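What Makes Bread Rise?

From the Nudorar Young Readers series: Food and How It Works
Updated Aug 18, 2020

Bread dough is a mixture of flour, water, salt and yeast. When it is first mixed, it is dense and heavy. After an hour or two in a warm place, it takes up nearly twice as much room. The extra room is filled with gas.

What yeast is

Yeast is a living thing. It belongs to the same group as mushrooms, but each yeast is a single cell, too small to see without a microscope. The dry yeast sold in packets is alive but resting. Water wakes it up.

Yeast feeds on sugar. Flour contains a little sugar and a lot of starch. Substances in the flour called enzymes cut the starch into sugar once the flour gets wet. The yeast takes in the sugar and gives off two things: a gas called carbon dioxide and a small amount of alcohol. This process is called fermentation. Most of the alcohol leaves the bread in the oven. 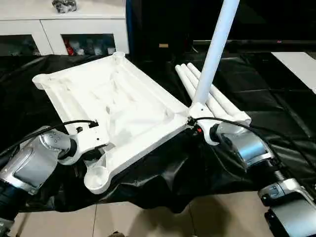

A white plastic frame on a black plastic sheet.

How the gas is trapped

Wheat flour contains proteins. When they get wet and are worked together, they link up into a stretchy net called gluten. Pushing and folding the dough is called kneading, and it makes the net stronger. Gas collects in small pockets inside the net, and the net stretches around each pocket as it grows.

Rice flour and corn flour do not form gluten. Dough made from them lets gas escape, so bakers add other ingredients to hold it in.

Why temperature matters

Yeast works slowly in the cold. In a refrigerator, dough may take all night to rise. It works fastest when it is warm, and it dies if it gets too hot. 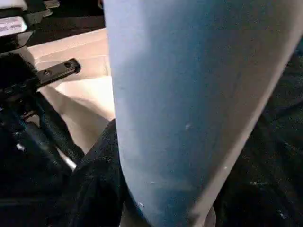 The Grunham bakery at Nic Aodha makes more than 2,000 rolls on a baking day. Its bakers shape the dough in the evening and leave it in a cold room until morning. The long, slow rise also gives the bread more flavor.

What happens in the oven

The heat makes the gas pockets expand, and for a few minutes the yeast works faster. The loaf grows quickly. Bakers call this oven spring. Then the yeast dies, the gluten sets firm and the starch stiffens. The holes in a slice of bread are the places where the gas was.
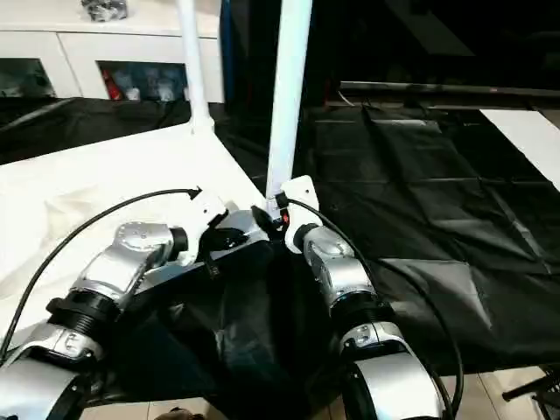

The outside gets hotter than the inside and dries out, which forms the crust. Sugars and proteins on the surface react with each other and turn brown.

Words to know

Enzyme: a substance that speeds up a change in other substances.
Fermentation: the way yeast turns sugar into gas and alcohol.
Gluten: the stretchy net of proteins in wheat dough.

Next in this series, in September: How Milk Becomes Cheese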